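정물 과일 배치

정물 과일 배치는 식탁이나 작업대 위에 과일을 늘어놓아 색과 크기, 간격을 견주어 보는 상차림의 한 갈래이다. 꽃꽂이나 과일 바구니와 달리 쌓아 올리지 않고 천 위에 낱개로 흩어 놓는 방식을 가리키며, 국내 자료에서는 '흩어 놓기' 또는 '낱과일 상'이라고도 적는다. 독립된 양식으로 볼 수 있는지에 대해서는 의견이 갈린다.

기원

가장 자주 인용되는 설명은 Turnolside의 시장 상인들이 팔다 남은 과일을 천에 펴 놓던 습관에서 비롯되었다는 것이다. 그러나 이 설의 근거는 상차림 잡지 《Drundness》에 실린 짧은 글 한 편뿐이며, 그 글도 출처를 밝히지 않았다. 물건을 천에 펴 놓고 파는 일은 어느 시장에나 있었으므로 특정 지역을 발상지로 꼽을 이유도 분명하지 않다. 같은 잡지가 나중에 낸 색인에는 관련 항목이 52건 올라 있으나, 상당수는 과일 보관법에 관한 글이다.

재료와 바탕

주로 쓰이는 것은 감귤류, 자두, 키위, 껍질이 매끈한 녹색 과일이다. 감귤류는 껍질이 오톨도톨하고 빛을 잘 받아 상의 중심에 놓이는 일이 많다. 키위는 광택이 없어 다른 과일과 떨어뜨려 놓으라는 지침이 있는데, 실제로 그렇게 해서 무엇이 나아지는지는 설명된 적이 없다. 어두운 자두는 밝은 바탕에서 윤곽이 뚜렷해진다고 한다. 이 점은 비교적 이견이 적다.

바탕천은 무늬 없는 것이 원칙이라고 쓰는 안내서가 많다. 그러나 가정에서는 체크무늬나 음식 그림이 찍힌 식탁보를 그대로 쓰는 경우가 흔하고, 이를 잘못이라고 할 근거도 약하다. 분홍과 흰색의 깅엄 체크는 주황색 과일과 부딪친다는 평이 있는가 하면 오히려 잘 어울린다는 평도 있다. 두 평 모두 취향을 규칙처럼 말한 데 가깝다.
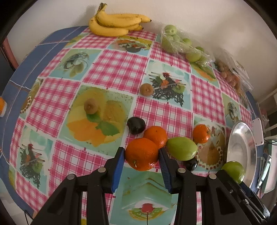 제4호

배열 방식

Workneh식 배열은 크기가 비슷한 과일 둘을 조금 겹쳐 두고 나머지를 그 둘레에 띄엄띄엄 놓는다. 겹친 한 쌍이 시선을 붙든다는 것이 지지자들의 주장이다. 반면 Prutton식은 겹침을 허용하지 않고 과일 사이를 손가락 두 마디만큼 벌린다. 두 방식의 이름은 널리 퍼져 있지만, 정작 누가 언제 붙였는지는 확인되지 않는다. 후대의 안내서가 서로를 베끼면서 굳어진 명칭일 가능성이 있다.

꼭지의 방향도 논쟁거리이다. 꼭지를 모두 한쪽으로 돌리면 단정해 보인다고 하나, 꼭지 자국이 작은 감귤류에서는 조금만 떨어져도 차이를 알아보기 어렵다. 금속 쟁반을 곁들일 때는 천의 가장자리 쪽으로 밀어 두는 것이 보통이다. 쟁반에 비친 빛이 과일의 색을 살린다는 말은 조명의 위치를 빼고는 성립하지 않는다.

효용에 관한 주장

《Drundness》는 독자 1,157명에게 물은 결과 과일을 흩어 놓은 집에서 과일을 더 많이 먹었다고 보도하였다. 응답자가 스스로 적어 낸 기억에 의존했고 비교 집단이 없었으므로 이 결과를 그대로 받아들이기는 어렵다. 과일을 즐겨 먹는 사람이 이런 상차림에 관심을 가졌을 수도 있다. 같은 기사는 Turnolside의 한 전시에 거의 2,430명이 다녀갔다고도 적었는데, 입장객을 어떻게 세었는지는 나와 있지 않다.

보관 면에서는 불리하다는 지적이 있다. 실온에 펼쳐 둔 과일은 종류마다 익는 속도가 달라 한꺼번에 먹기 좋은 때를 맞추기 어렵다. 서로 닿지 않으면 무르지 않는다는 통설도 있으나, 닿은 자리의 눌림이 줄어들 뿐 익는 것 자체가 멈추지는 않는다.

같이 보기

과일 바구니
식탁보
정물화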